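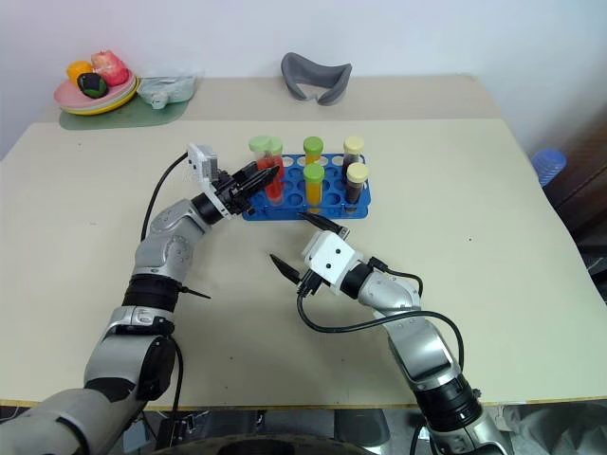
Photo: Bresideck / used with permission

Ticket 354 — Radio panel drops out on engine start, turboprop trainer
Status: closed
Opened: 2021-09-10
Hangar: Dultbridge

First entry

Okay, so I'm opening this one because I've now heard the same gripe three times and I'd like it written down somewhere other than the back of my hand. The airplane is our ex-military turboprop trainer, the one with the retrofitted Gurance audio panel. Crew says that when they start the engine, the intercom goes dead for a few seconds, comes back with a nasty buzz, and then the number two radio won't transmit until somebody cycles the avionics switch. Number one radio is fine the whole time. Receive works on both.

I ran it on the ground power cart this morning and of course it behaved like an angel. Cycled everything, keyed every button in both cockpits, wiggled the headset jacks. Nothing!

Second entry

Did a proper battery start with a meter clipped on the avionics bus. Voltage sags to a bit over 20 while the starter is cranking, then climbs right back up once the generator comes on line. Low, but I've seen worse on this type and those airplanes didn't complain. The panel did its trick right on cue though, so at least I've now seen it with my own eyes (heard it with my own ears?). Buzz follows engine speed. Push the power up and the pitch goes up with it.

That got me thinking about a bad ground, so I went hunting.

Third entry

Things I checked, in case whoever reads this has the same setup:

Battery: capacity test passed, terminals clean
Generator output: steady, no ripple worth mentioning
Avionics relay: swapped with the spare, no change
Rear cockpit headset jacks: insulating washers in place, both good
Number two radio: pulled it, put it in the other trainer, worked perfectly
Antenna cable, number two: good end to end

So it's not the radio. I wrote to Yoo, the shop that did the panel install back in May, and asked for their wiring sheet. They came back pretty quick and said to look at the shield grounds behind the front instrument panel. They should all land on one stud, and the panel's own ground should go to a different one.

Fourth entry

Took me most of a shift to get in there. The glareshield has to come off, then the standby compass, then a bracket that was clearly designed by someone with much smaller hands than mine. But I found it! Two problems, sitting right next to each other.

One, the shield grounds and the panel ground were stacked on the same stud. Two, the stud had primer under the bottom ring terminal — green as a frog — so the whole pile was making contact through the threads and not much else. I measured 8 ohms from the stack to the airframe, and when I leaned on the harness it jumped to 70. You want that reading to be next to nothing.

I cleaned the spot back to bare metal, treated it, put on new terminals and moved the panel ground to its own stud like the sheet says. Reading is now so low my meter just shows zeros. I also re-tied the harness so it isn't hanging its weight on the terminals anymore.

Fifth entry

Three battery starts in a row, letting the starter cool down in between. Intercom stayed up all three times, with one little click as the generator came on. No buzz at any power setting. Number two radio transmitted right away, and the tower read us loud and clear from the far end of the ramp.

The crew took it up in the afternoon and wrote "radios normal" in the book, and from that bunch I'll take it as high praise.

Leftovers

I still don't love the voltage sag. It's inside limits, so I'm not holding the airplane for it, but I've put a note in the planning sheet to look at the starter brushes at the next inspection. If the panel starts dropping out again before then, check the voltage first before you pull the glareshield.

The other trainer had its panel done by the same shop in the same month. I'm opening a separate ticket to check its ground studs. Please don't add it to this one.

Parts used: two ring terminals, one stud kit, a handful of ties. The spare relay went back on the shelf with a serviceable tag.

Closing.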